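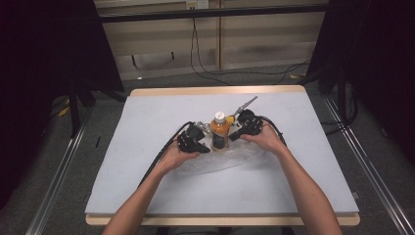

A plastic bottle of orange liquid with a white screw cap.

Why Do We Get Thirsty?
By Kumaresan Nair
January

You've been running around outside on a Saturday, chasing your friends up and down the hill, and suddenly all you can think about is a drink. Your mouth feels sticky. Your tongue feels like an old sock! How did your body know it was time?

You are mostly water

It sounds silly, because you don't slosh when you walk. But more than half of your body is water. If you weigh 60 pounds, well over 30 of those pounds are water. It's in your blood, your muscles, your skin and even your bones (yes, bones – they look dry in museums, but the ones inside you are damp).

Where does it all go?

You lose water all day long, even sitting still. Some goes out when you pee. Some goes out as sweat, which cools you down as it dries. And some leaves every time you breathe out. Try breathing on a cold window or a mirror. See the foggy patch? A minute ago that water was inside you!

The thirst alarm

Deep in your brain is a part called the hypothalamus (say it: hi-po-THAL-a-mus). It has lots of jobs, and one of the best is checking how salty your blood is. Blood always has a little salt in it. When you lose water, the salt stays behind and your blood gets a tiny bit saltier. The hypothalamus notices, and – ding! – you feel thirsty.

It also sends a message to your kidneys telling them to save water. That's one reason your pee is darker when you haven't had much to drink. Pale yellow usually means you're doing fine.

Something strange about drinking

Water takes a while to get from your stomach into your blood. But you stop feeling thirsty almost as soon as you've had a good drink! Scientists think your mouth, throat and stomach send messages ahead to the brain, a bit like calling home to say you're on your way.

Does it have to be water?

Nope! Milk counts, and so does juice. Soup counts too, and so do foods like watermelon, cucumber and oranges. Water is still the best everyday choice, as juice and soda can have a lot of sugar in them, and sugar is what the germs on your teeth love most.

What about camels?

People used to say camels keep water in their humps. They don't – a hump is full of fat! But a thirsty camel can drink an enormous amount in one go, far more than would fit in your bathroom sink.

Try it yourself

Cut two slices of cucumber the same size (ask a grown-up to help). Sprinkle salt on one and leave the other plain. Come back in 40 minutes. Which one is sitting in a puddle? Salt pulls water out of the cucumber. Now you know why a bag of salty chips makes you reach for a drink!

Last updated: January
Contact us | © Jelline Kids | Back to top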